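Notebook, September, memory supplement bench work

Dissolution run on the Sernell capsules, started 9 am
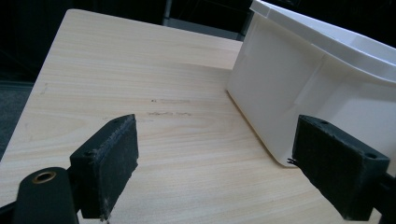 Finally got a clean set out of the citicoline capsules and I'm really pleased with it! Both strengths this time, the 500 mg and the 1,000 mg (the second is just two of the small ones by the label, but we ran it as its own dose). Water bath at body temperature, paddles slow, samples pulled every five minutes.

The 500s opened quickly and gave a lovely smooth curve. The double dose lagged at the start, I think from the two shells sticking together at the bottom of the vessel. Going to try sinkers next time, the wire ones from the Ceston drawer.

Assay by HPLC on the Okon column. First peak was ugly, so I remade the mobile phase with fresh buffer and it sharpened up straight away. Vessel 4 read 576 mg against a 500 label, well over the rest. Could be a fat capsule, could be my dilution. Repeat before anybody gets excited (I already am, a bit).

Still no idea how much any of this matters once it's swallowed. The Akpan review I read at lunch is good on that, especially the section on choline in older adults, and it's fair about how thin the memory results are in healthy people. Copy is in the shared folder, do read it!

To do:
weigh 9 capsules singly, shells and fill apart
new standard curve, lower bottom point
order filters
ask Sernell for the batch sheet again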